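Feltov @feltovathome
15 April 2023

I keep being told there is a correct way to fold a knitted blanket. I have doubts. A thread, because I've now read too much on this and somebody else should suffer.
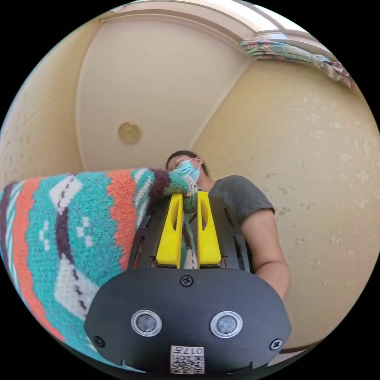
1/ The claim going around is that a knit throw will "lose its shape" unless you fold it in thirds, then thirds again, then roll it. I've seen this on a shop card, in a laundry leaflet and in a post with 2826 likes. None of them says how anyone checked.

2/ My test case is a geometric one: turquoise and teal, coral orange, cream zigzags, stepped diamonds, thin plum stripes with little white dots on them. Loud. You'd know if it had gone crooked, the pattern would tell on it right away.

3/ It has been balled up on the end of a couch since January. Grabbed by the middle, dragged down the hall, sat on. I laid it flat last week and ran a tape measure down both long sides. Same length. So much for losing its shape.

4/ What does wreck a knit, as far as I can tell from my own closet: hanging it. I had a plain gray one from Prikow on a coat hook one winter and it grew a long sad point where the hook was. Never went back, even after a wash.

5/ So fine, don't hang them. But "don't hang them" fits on a sticky note. You don't need a $46 folding board for it. Yes, there is a folding board. It's a sheet of plastic with hinges.

6/ Someone will say the board is for shirts. The Lumley one has a blanket on the box.

7/ About the rolling. I tried it for a while. A rolled throw looks great on a shelf for one evening. Then somebody gets cold, and what goes back on the shelf is a lump. I don't think I've met a household where the second person rolls.

8/ Another thing I don't buy: "always pick it up by the corners." Have you tried finding the corners of a thick blanket in a pile? You pinch whatever is on top and lift, and the corners show up or they don't. I start in the middle every time and shake.

9/ One caution I will grant. If your blanket is a loose, open knit, pinching a small bit and yanking can pull a loop. A tight knit with small neat stitches doesn't seem to care. Look at the stitches before you decide how rough you can be. The label won't help you.

10/ Washing. The Jiang care guide (I downloaded all of it, I have no excuse) wants cold water, a net bag, flat drying and "reshaping by hand while damp." I do the first and the third. The net bag I can't see the point of for something this big, it just comes out as a wet ball in a bag.

11/ Reshaping by hand, I have no idea what that means for a rectangle. I pat it.

12/ Several replies already about moths. OK, moths are real. But folding in thirds doesn't stop a moth. A lid stops a moth — put it in something with a lid if it's wool and summer's coming. If it's acrylic I wouldn't lose sleep.

13/ And cedar balls. I paid for a bag of them once and the closet smelled like a hamster for a month. Couldn't tell you if they did anything. There were no moths before either.

14/ My whole method, for the person who asked: shake it, fold in half, fold in half again, stop when it fits where it's going. If the stripes don't line up, leave it. It'll be on somebody's knees by nine o'clock.

15/ Still open to being wrong on thirds. If you've measured a knit before and after, folded both ways, post the numbers and I'll read them. "My grandmother always did" doesn't count, mine did too and she also ironed towels.

16/ Muting this for dinner. Fitted sheets are a separate thread and I'm not ready.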